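Luletti: a grasp planner for soft household stuff
Final project report, robot software lab course
September 2020

Summary

Luletti is the planning and control layer we wrote for a five-finger hand on an arm. Job: grab the edge of a blanket or duvet, pull it, let go. We did not build any hardware. Everything below is software, mostly Python with the control loop in C++. The perception part works ok, the planner works pretty well, the tooling ate way more time than we planned for.

Starting point

We took over the code from the Gancombe project, last year's group. They had a driver for the hand and a demo script with fixed poses typed in by hand. The driver was fine. The demo script we threw out in March. It assumed every object was a box, so the fingers always closed to the same width and the wrist always came in from the top. Bedding isn't a box. Has no real width, and the edge moves as soon as you touch it.

Structure

Three processes, talking over a small message bus we named Zamfir (name stuck, sorry). Perception publishes an edge estimate. Planner reads it and publishes a hand pose plus finger targets. Controller runs the joints and publishes what they are really doing. Each message carries a time stamp and the planner drops anything stale. In the first version it didnt drop anything, and the hand kept chasing edges that had moved already. Took us two weeks to find that one. We were looking at the inverse kinematics the whole time.

Controller runs its own loop and never waits for the planner. If no new target comes in, it holds the last one. We tried slowing to a stop instead, but that made the arm sag a bit between messages.

Perception

Input is the wrist camera only. We look for the boundary between fabric and whatever is behind it, fit a curve, and keep the part the thumb and fingers could reach from both sides. Main trouble:

- white on pale. Low contrast, edge finder returns shadow creases inside the fabric as if they were the border
- the hand's own fingers show up as strong edges
- shiny metal gives highlights that come and go when the wrist turns

For the second and third one we added a self mask. It takes the joint angles, projects a rough model of the hand into the camera, and blanks out those pixels before the edge step. The mask was too tight at first because our model had bare metal links all the way up and the real hand wears a fabric sleeve. Sleeve bunches up and changes shape, so we just padded the mask by 30 pixels on that side. Ugly but it holds.

Planning

The self mask also decides where we allow a pre-grasp pose. Rule is simple: the edge must be outside the mask and the closest fingertip must be clear of it, otherwise back off and look again. In a pose like the one below the planner has what it wants, fingers pointing down, lots of plain floor between them and the thumb, the leftmost finger right beside the white bedding but not on it.

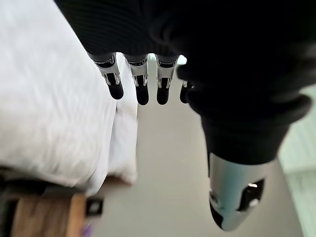
Edge choice from a pose like this was the last piece we got going. The long fold of the bedding comes down the left side and ends in a puffy bunch at the floor, and the planner scores both. A fold gets a high score since it's one long curve. A bunch gets a low score, too many short creases pointing every way. The thumb is a cost too, it hangs so close to the camera that its mask covers a big diagonal chunk on the right, and any path that needs that part of the view gets a penalty.

After scoring, the planner makes 17 candidate approaches along the best curve and checks each for joint limits and collision with the bed base. Cheapest one wins. If none pass, we rotate the wrist and start over.

Tooling

We wrote a replay viewer called Kindatitz. Loads a log, shows camera, mask, edge and finger targets side by side, and you can step through it. Should have been the first thing we wrote. Most bugs after that point got found in it.

Still open

- no force feedback in the planner, closing is position only
- mask padding is a fixed number, should depend on the wrist angle
- planner restarts from zero after every wrist turn, wasteful
- unit tests cover the bus and the scoring, nothing in the controller yet
- config files are in 2 different formats, we know

Code and logs are on the course server, see the readme for build steps. Build the controller first or the bus wont find its message headers.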